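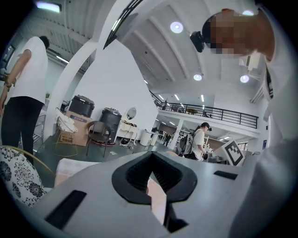

手持ちグリッパーの本体と黒いゴムの口まわり。右奥に立っているのは位置合わせ用のマーカーボード

2020年4月
Stonberg
報道関係者各位

手持ちグリッパー「Destinero」の日常整備手順を全面改訂、整備キットの受付も開始
毎朝の点検からゴムの交換まで、現場の手で済ませられる範囲を広げました

こんにちは、Stonbergで整備と広報を兼ねている者です。ふだんは工具箱の横で作業をしていて、リリースの原稿を書くのは年に数回。今回は自分がずっとやりたかった内容なので、少し長くなりますがお付き合いください!

当社はこのたび、人が手に持って動かす作業記録用グリッパー「Destinero」について、設置・点検・部品交換の手順書を全面的に改訂し、あわせて交換部品をひと箱にまとめた「Destinero整備キット」の受付を始めました。手順書は導入済みのお客さまに無償で配布します。キットは有償ですが、中身のばら売りにも応じます(これは私がかなり粘りました)。

■ 改訂のきっかけ

3月に、過去のお問い合わせを一件ずつ読み返しました。整備に関するものが50件ほどあり、いちばん多かったのは「つかんだ感触がいつもと違う」というご相談です。次が「位置がずれる」。このふたつは原因がまったく別のところにあるのに、旧版の手順書では同じ章に押し込まれていました。書いたのは私です。すみません。

読みながら気づいたのですが、お客さまの多くは故障する前に何かしら気づいていらっしゃるんですね。「先週から少し引っかかる」「右だけ戻りが遅い」など、メールの文面にちゃんと書いてある。なのに手順書のほうには、その段階で何をすればいいかが載っていない。そこで新版は、症状の言葉から引けるように組み直しました。「引っかかる」「戻りが遅い」「きしむ」「ぐらつく」。お客さまが使っていた言い方をほぼそのまま見出しにしています。

■ 毎朝の点検は11項目

新しい点検表は全部で11項目、紙一枚に収まります。旧版は三枚あって、二枚目以降がだいたいどこかへ消えていました。

順番にもこだわりました。最初は電源を入れずにできることだけを並べています。まず口のゴム。縁を指の腹でぐるりとなぞって、欠けや段差がないかを確かめます。それから口を開いて、内側の凹凸に糸くずや紙の粉が詰まっていないかを見る。布を扱ったあとは特に繊維が残りやすく、これだけで滑り方が変わります。掃除には乾いたブラシを使ってください。溶剤はだめです。ゴムの表面が硬くなって、見た目はきれいなのに物が逃げるという、いちばんやっかいな状態になります。

次に指の部品です。根元を軽くつまんで左右に揺すり、がたがあれば固定ねじを見ます。ねじは4本で、対角の順に少しずつ締めます。一本を最後まで締めてから次へ行くと部品がわずかに傾き、口を閉じたときに片側だけ先に当たるようになります。私も新人のころに何度かやりました(先輩は黙って全部ゆるめて、もう一回、と言うだけでした)。

外装の灰色のカバーは、固く絞った布で拭くだけで結構です。長方形の開口部には布の端を突っ込まないこと。毛羽が入ると取り出すのが本当に大変なので、ここはエアブローもお控えください。奥へ押し込んでしまいます。

電源を入れてからは、全開と全閉をゆっくり一往復。音を聞きます。手順書には「異音がないこと」と書きましたが、これでは伝わらないだろうと思い、正常時の音の特徴を文章で添えました。社内では「ふすまを静かに閉める感じ」という表現に落ち着くまで、かなり長い議論がありました。

■ 位置合わせは、置き場所を決めるところから

位置の確認には、白地に黒い四角の模様を刷ったマーカーボードを使います。記録ソフトの「Zirberg」がこの模様を読み取り、グリッパーの姿勢を計算する仕組みです。

ボードの扱いでご相談が多いのは照明の映り込みです。天井に丸い照明が並ぶ部屋や、吹き抜けで上から光が落ちてくる部屋では、板の表面が部分的に光って模様が読めなくなることがあります。まっすぐ立てて駄目なら少し傾けてください。それでも読めないときは、ボードを動かす前に、ご自分が立つ位置を一歩ずらしてみてください。意外とこれで直ります。

新版では、設置の最初の一手を「床に目印のテープを貼る」に変えました。ボードの足元と、作業者が立つ場所の両方です。毎回同じところに置けるようになると、ずれが出たときに「ボードが動いたのか、本体側が狂ったのか」の切り分けがぐっと楽になります。テープの色は何色でも構いませんが、床と同じ色だけはやめてください(一度、灰色の床に灰色のテープを貼って、自分で見失いました)。

人の通り道も考えておきたいところです。広い部屋だと、記録のあいだにも周りで誰かが立ち話をしたり、荷物を背負って通り抜けたりします。ボードと作業者のあいだを横切られると読み取りが途切れますから、通路は作業者の背中側に取るのがおすすめです。途切れた場合もZirbergは記録を続け、該当の区間に印を付けます。あとで見返して、使うかどうかを決めてください。

■ ケーブルの話を一章まるごと足しました

社内で「そんなに要るの」と言われた章です。要ります!

床を這うケーブルは、放っておくと必ずからまります。からまったまま引っぱると、力はいちばん弱い差し込み口にかかる。差し込み口の緩みは見た目でわかりにくく、「ときどき記録が止まる」という形で出てくるため、原因にたどり着くまで時間がかかります。新版では、両端に同じ番号の札を付けること、余った分は大きめの輪にして面ファスナーで留めること、机や台の脚に巻き付けないことを、順を追って書いています。

頭に小型カメラを付けて記録する構成をお使いの場合は、ベルトとコードの取り回しもご確認ください。コードに余裕がないと、前かがみになったときに首の後ろで突っ張ります。装着したら一度、深くお辞儀をしてみる。点検表の最後の項目がこの「お辞儀」です。見ていると少しおかしな光景ですが、効果はあります。

■ ゴムの交換、自分でできます

これまで口のゴムの交換は、本体を当社へお送りいただいての作業でした。往復の輸送を含めるとどうしても日数がかかり、そのあいだ現場が止まってしまう。今回、治具を同梱することで、お客さまの手元で交換できるようにしました。

流れを簡単にご紹介します。電源を切り、口を手で半開きにします。治具を口に差し入れて開き幅を固定し、古いゴムを縁の端からゆっくりめくるように外します。溝に残った接着剤の薄い膜は付属の樹脂へらで落とします。金属の工具は使わないでください。溝に傷が付くと、次のゴムが浮きます。新しいゴムは先の細いほうから合わせ、指で押しながら縁まで沿わせていきます。最後に口を閉じ、付属のベルトで押さえて6時間置けば完了です。夕方に作業して翌朝から使う、という段取りがいちばん無理がありません。

交換したあとは、必ず開閉の原点を取り直してください。新しいゴムは厚みが戻っているぶん、古い値のままだと閉じきる手前で止まってしまいます。Zirbergの設定画面から「原点の再取得」を選び、何もつかませずに全閉させるだけです。この手順、旧版では巻末の付録に小さく載っていました。今回は交換手順の本文に入れ、飛ばすと先へ進めない書き方にしてあります。

■ Nuchitで試してもらいました

改訂の途中で、当社の実習拠点「Nuchit」に下書きを持ち込み、整備の経験がないスタッフに読みながら作業してもらいました。私は横で見ているだけ、口出し禁止という決まりです。これがつらい! 治具の向きが逆になっているのに黙っていなければならないんです。

おかげで直すべきところがはっきりしました。治具の向きは図を見ても迷うとわかったので、治具そのものに矢印を刻印しました。「適度に締める」という表現は全員が首をかしげたので削除し、付属ドライバーが空回りするところまで、と書き換えました。「軽く揺する」は残っています。代わりの言葉がどうしても見つからず、いまも募集中です。

■ 当社に送っていただきたい場合

手元での整備を広げる一方で、ご自分で触らないでいただきたい場所もあります。カバーの内側にある駆動部と基板です。焦げたようなにおいがする、電源を入れても口がまったく動かない、落としてカバーにひびが入った、といった場合は、そのまま使用を止めてご連絡ください。お送りいただく際は、口を閉じた状態で、指の部品に力がかからないよう緩衝材で包んでいただけると助かります。直前の記録データがあれば、Zirbergから書き出して一緒にお送りください。動きの履歴が残っていると、診断がずいぶん早く進みます。

点検表の写しもぜひ同封を。「きしむ気がする」といった走り書きが、分解の入り口を決める手がかりになります。

■ 整備キットの内容

口用の交換ゴム、開き幅を固定する治具、樹脂へら、押さえ用ベルト、乾式ブラシ、空回り機構付きドライバー、固定ねじの予備、ケーブル用の番号札と面ファスナー、点検表の冊子。

箱は作業机の引き出しに入る高さに抑えました。仕切りには部品名を印刷してあり、使い切ったところがひと目でわかります。補充は部品名をお知らせいただくだけで承ります。

■ ご提供について

改訂版の手順書は、導入済みのお客さまへ順次お届けします。紙の冊子とデータの両方をご用意しており、点検表は何枚でも複写していただいて構いません。旧版をお持ちの方は、ねじの締め方とゴムの交換に関するページだけでも、早めに差し替えをお願いいたします。キットの価格と納期は台数によって変わりますので、個別にご案内します。

取材や実機での整備の見学も歓迎しております。見学はNuchitにて、実際にゴムを外すところからお見せします。ご自身で交換を体験していただくこともできますので、袖をまくりやすい服装でお越しください。

■ 本件に関するお問い合わせ
Stonberg 整備・広報担当
当社ウェブサイトのお問い合わせ欄より、件名に「Destinero整備」とご記入のうえお送りください。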